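Laissons les étudiants rater leurs pliages

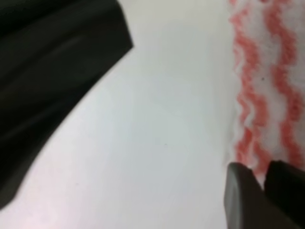
Club de robotique Pliner – Département de génie mécanique

Chaque année en mars, la même discussion revient au club : faut-il continuer à faire travailler les étudiants de première année sur du textile ? Elsa Rissanen, qui encadre l'équipe Stovau, pense que non. Je pense que oui, et je voudrais dire pourquoi.

Son argument est sérieux. Un cube se saisit, se pose, et on sait tout de suite si l'exercice est réussi. Un tissu à rayures rouges et blanches, un peu pelucheux, posé sur une surface claire, ne se présente jamais deux fois de la même façon. Le bord n'est pas net, les fibres dépassent, et quand les doigts de la pince arrivent tout près, la vue du poignet devient floue. Les débutants perdent des séances entières à régler une approche.

L'équipe Stovau a enregistré 2927 essais depuis la rentrée, pour un objectif de 3000. Sur ce total, 1203 ont été classés comme réussis. Elsa y voit un mauvais rendement. Pour ma part, je regarde surtout les fiches d'échec, parce que les étudiants ont dû y écrire ce qui s'était passé : prise trop haute, deux épaisseurs au lieu d'une, pince fermée trop tôt. Aucun de nos exercices avec des cubes n'a produit de fiches aussi précises.

Reste la question du concours Cillotia, où les épreuves portent sur des pièces rigides. Edit Szilágyi propose de réserver le textile au premier semestre et de passer ensuite aux pièces du concours. Cela me convient, à condition que les essais restent notés sur la fiche et pas seulement sur le résultat – sinon tout le monde choisira le cube.

Le budget tissu de l'an dernier était de 190 euros. On peut le reconduire sans rien retirer aux autres équipes.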